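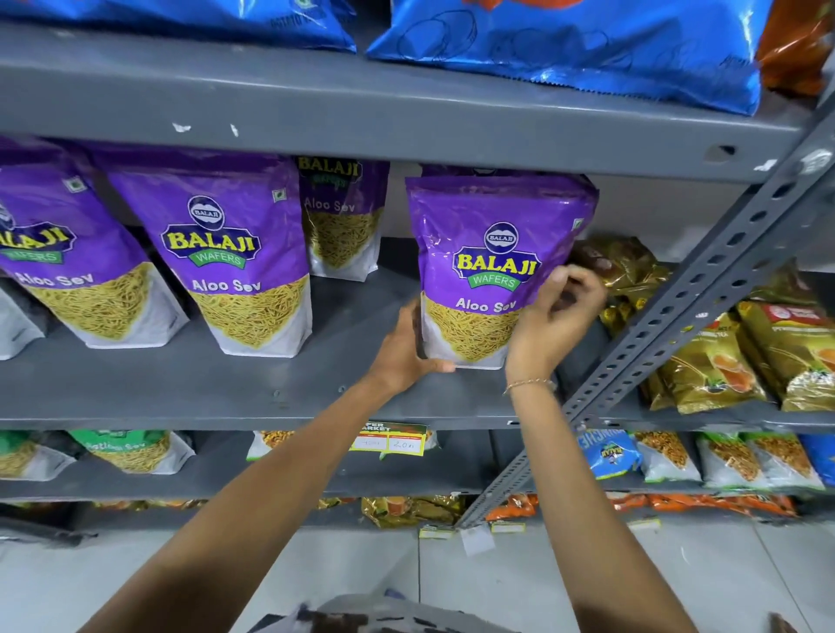
Haoran Yin wrote back at 9:40 that the handhelds still drop off the network in the snack aisle, and that the shelf count for the Paden store had to be entered by hand again.

Ticket 1841 – Paden store, stock handhelds losing connection
Status: open, waiting on parts
Opened: Friday

Symptom: Plosura stock app shows "Sync pending" and does not clear. Scans made after that point stay on the device. Restarting the app brings back the login screen but not the connection.

Checked so far:
App version matches the Bautista store, which has no trouble.
Battery and charging cradle fine.
Wi-Fi profile deleted and added again. Worked for roughly 40 minutes, then same error.
Signal good at the register, weak past the second row of shelving.

Log from the second device shows error 428 each time it tries to move to the rear access point. Rear unit has power but its status light is amber. Rebooted it twice, no change. Swapped the cable – no change either.

Workaround: scan as usual, then walk the handheld to the register and press Sync before logging out. Do not clear the app data, or unsent scans are lost.

Next: replacement access point ordered under 1364. Leave this ticket open until it is installed and one full count goes through.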